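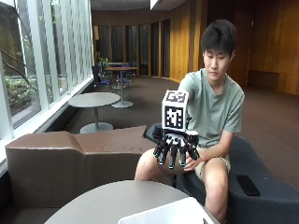 My hands know things I can't put into words, one of the packers told me, and now I'm being asked to put them into a machine. I've pinched that remark to start this article, as it covers the subject better than any definition I could come up with.

Reading time: 3 minutes
Print this article | E-mail this article

Hand teaching at work

Hand teaching is the name I'll use here for showing a robotic hand how a job is done by doing it yourself, over and over, while a computer keeps a record of the movements. You'll also hear "demonstration" or "showing", and at Lirkerier, the packing firm in Henum where I picked up most of what I know, people just say they're "on the hand". It belongs to the wider family of workplace automation, along with conveyor belts, label printers and the self-service till we all grumble at. What sets it apart is who does the teaching. A belt gets installed by fitters and that's that. A hand gets taught by the person whose work it is meant to share, and that changes the mood of a place quite a lot!

How it's done

You sit down somewhere comfy with the hand out in front of you. The one I know best is black, with five slim fingers and a teal-green ring near the end of each, and a white cube sits on top with chunky black-and-white patterns printed on its sides. The patterns are there for the cameras, which use them to work out where the hand is and which way it's tipped. A thin cable hangs off the bottom. Most people end up steadying the thing with their free hand, close to the lap, and looking down at it the whole time (I did, and my neck knew about it the next morning).

Then you move. At Lirkerier the set-up is called Plimach, and a Plimach session lasts 15 minutes before you're sent off to stretch. One packing job needs 900 recordings before anyone will try it on the line. It sounds like a huge number until you remember how many boxes a packer shuts in a week. The dull part is the repeats that look the same to you and apparently don't to the computer. I once spent a whole session opening and closing the fingers and thought I'd done something wrong. I hadn't, it was on the sheet.

Who does it

Lirkerier had 266 people on the payroll when Plimach arrived, and the first idea was to have the supplier, Halilović, send its own staff to do the showing. They were quick and tidy, but they'd never packed a jar in their lives. The recordings had no feel for the job in them: no little squeeze to check a lid, no turning a box so the heavy side goes down. So the work moved over to the packers themselves, then to a few of us from the office as well, mainly for the simple movements. I still think that was the right call, though it opened up a long row over pay which I'll come to.
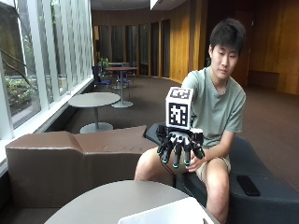
What it changes for people

The body notices first. Packing is standing work and teaching is sitting work, and swapping between them does wonders for some backs and nothing at all for others. Wrists are a mixed story, as holding a hand still in mid-air is more tiring than you'd think.

Then there's the pay. Under the old rates you earned a bit extra for speed, and you can't be speedy on the hand, so for the first few months anyone teaching was out of pocket. It was put right in August with a flat rate for sessions. The question of who owns the recordings is still open. Some packers feel that a movement they've spent years getting good at ought to earn them something each time it's used, and I have a lot of sympathy with that, even if I've no idea how you'd write it into a contract.

The social side gets less attention in the articles I've read. On the line you chat. On the hand you can't, or you can but you lose your place, and several people told me they found it lonely. Others loved the peace and quiet and asked for more of it.

Jobs

Everyone asks, so I'll say what I know. At Lirkerier 3 packing posts weren't filled when people retired, and new posts came in for checking the recordings, which pay slightly better and are done at a screen. Whether that's a fair swap depends on who you ask and whether they like screens. I wouldn't take one firm in Henum as a guide to everywhere else.

Words you may come across

Session: one sitting with the hand.
Marker: one of the square black-and-white patterns on the cube.
Take: a single recorded movement, good or bad.
Dud: a take that gets thrown out, usually after a sneeze.

See also: Conveyor work; Piece rates; Repetitive strain; Retraining

Print this article | E-mail this article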